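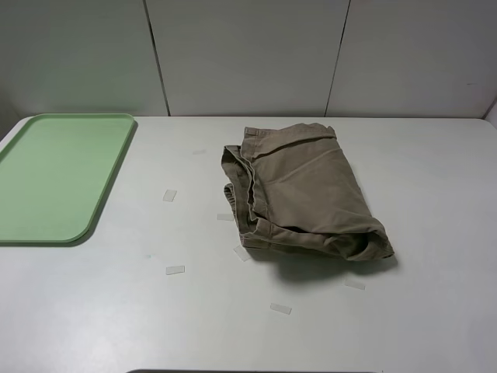
The long life of a good pair of trousers

Home Style Makers Food Archive

6 minute read

Last updated: October

I bought my first proper pair of khakis in Witum, in a narrow shop on the market square that smelt of steam and floor polish, and I wore them until the knees gave out (and then, I'm afraid, for gardening). They cost me £46, a sum I remember because I had to walk home afterwards instead of taking the bus.

The shop was Martens, and it still takes in mending at the back. Last year it repaired 3,801 garments, a good many of them plain cotton trousers much like mine, brought in with a split seam or a hem trodden to threads. People will pay £20 for a new seat and be delighted with it! 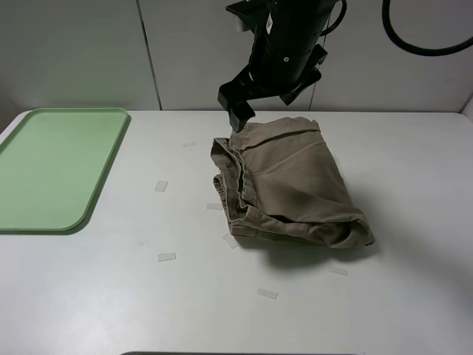 What wears them out soonest, the menders told me over a very strong pot of tea, is the tumble dryer. Wash them cool, inside out, and hang them by the hems so that the weight of the waistband pulls the legs straight. Trotinari, the old mill down the valley at Grirkurham, used to print much the same advice on a card tucked into the pocket, and I have kept mine in the button tin ever since. The cloth was said to be good for up to 1,000 wears, though I can't say I kept a tally, and the gardening would surely have spoilt it.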